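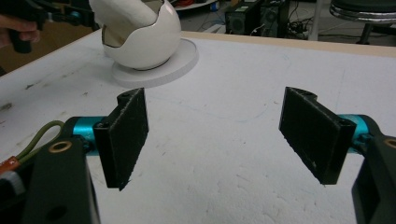 Replacing and Setting the Finger Pads on the Two-Finger Hand Tool

Applies to: Valtix hand-held gripper tools, bench stations 1 through 4
Issued by: Kosen Technical Services, Bench Equipment Section
Last revised: 7th October

Purpose

This procedure describes how to remove worn finger pads from the two-finger hand tool, fit new pads, set the fingers so that they close evenly, and return the tool to use. It is intended for technicians who have completed the general bench orientation. Operators may carry out the inspection in Section 1 but should refer any pad replacement to a technician.

The procedure was rewritten in June, when the section changed to the Zultton black pad material. Earlier printed copies refer to the smooth rubber pads and should be discarded.

What you will need

Replacement pads, Zultton, one matched pair
Small hex key from the station drawer
Lint-free cloth
Isopropyl alcohol
Fine-tip marker
Plain white paper, one sheet
Feeler strip
Bench record for the tool

Pads are supplied in pairs cut from the same sheet. Do not fit a new pad opposite a used one. The two surfaces compress at different rates, and the tool will push light objects toward the softer side.

1. Inspection

1.1 Place the tool on a clear area of the work table with the fingers fully open. The pads should face you under the overhead light.

1.2 Look along the lower edge of each pad. A small amount of fraying at the lower edge is normal and does not by itself require replacement. Replace the pair if loose fibers extend past the tip of the finger, if the pad has lifted at any corner, or if the backing shows through the contact surface.

1.3 Check the screw at the upper end of each finger. It should sit level with the surface around it. A screw that stands proud has usually backed out in use and must be removed, cleaned, and refitted as described in Section 3.

1.4 Turn each joint by hand through its full travel. The movement should be smooth in both directions. If you feel a step or hear a click, stop and send the tool to the repair shelf with a completed tag. Joint repair is outside the scope of this page.

1.5 Record the cycle count shown on the station display. Pads are replaced at 600 cycles whatever their appearance.

2. Removing the old pads

2.1 Switch the station to standby and wait for the indicator to stop blinking.

2.2 Unplug the sensor cable at its connector. Hold the connector body and pull straight back. Do not pull on the cable itself, and do not let the cable hang across the open fingers while you work.

2.3 Mark the back of each finger L or R with the marker. The two fingers are mirror images and will not seat correctly if exchanged.

2.4 Support the finger with one hand and remove the screw with the hex key. Draw the finger away from the joint in a straight line. If it resists, rock it slightly from side to side. Never lever it off with a screwdriver, as this scores the joint face.

2.5 Lift one corner of the pad and peel it back slowly toward the opposite corner. Remove any remaining adhesive with alcohol and the cloth. The finger must be completely dry before the next step.

3. Fitting the new pads

3.1 Remove the backing film from the first 22 millimeters of the new pad only. Align the exposed end with the top of the finger, press it down, and then draw the remaining film away as you smooth the pad toward the tip.

3.2 Press the full surface firmly for one minute. Repeat with the second pad.

3.3 Trim nothing. If a pad overhangs the finger, it has been placed incorrectly and must be discarded together with its partner.

3.4 Refit each finger to its joint on the marked side. Start the screw by hand for two full turns before using the hex key. Tighten until the screw is seated, then a further eighth of a turn.

3.5 Allow the adhesive to cure overnight before the tool handles any object.

4. Setting the fingers

4.1 Reconnect the sensor cable and bring the station out of standby. From the maintenance menu, select Home Fingers. Keep your hands clear until the movement is complete.

4.2 Lay the sheet of paper on the table and hold the tool so that the fingertips are just above it. Both tips should be at the same height. If one is lower, loosen its screw by a half turn, correct the finger, and tighten again.

4.3 Close the fingers slowly until the pads touch. Pass the feeler strip along the join from top to bottom. It should meet the same resistance throughout. A gap at the top means the fingers are toed in, and a gap at the tip means they are toed out. Adjust both sides equally.

4.4 Open the fingers fully and check that the display reads within two counts of 144. If it does not, repeat Home Fingers once. If the second reading is also out of range, tag the tool and contact the section.

5. Test grip

5.1 Use the test object assigned to the station. Fragile test pieces, including thin-walled ceramic items, should be left until the tool has passed with the foam block.

5.2 Lift the block a short distance, hold for ten seconds, and set it down. Repeat five times. The block should not rotate or slide between the pads.

5.3 Move to the fragile piece only after all five lifts are satisfactory. Grip it below the rim, at the widest part of the body, and lift from directly above. Where a piece stands on a base, keep the fingertips clear of the base during closing.

5.4 Note the result in the bench record with the new pad batch number and reset the cycle count to zero.

6. Care between replacements

Wipe the pads with a dry cloth at the end of each session. Alcohol should not be used on fitted pads, as it weakens the adhesive at the edges. Clean marker lines and scuffs from the table only when the tool has been set aside.

Store the tool with the fingers open. Tools stored closed for long periods take a set in the pad surface, and the reading in step 4.4 will drift.

Ordering

Pads and screws are held by the Gallegos stockroom under part group 206. Requests should state the station number and the current cycle count. Used pads are not returned and may be placed in general waste.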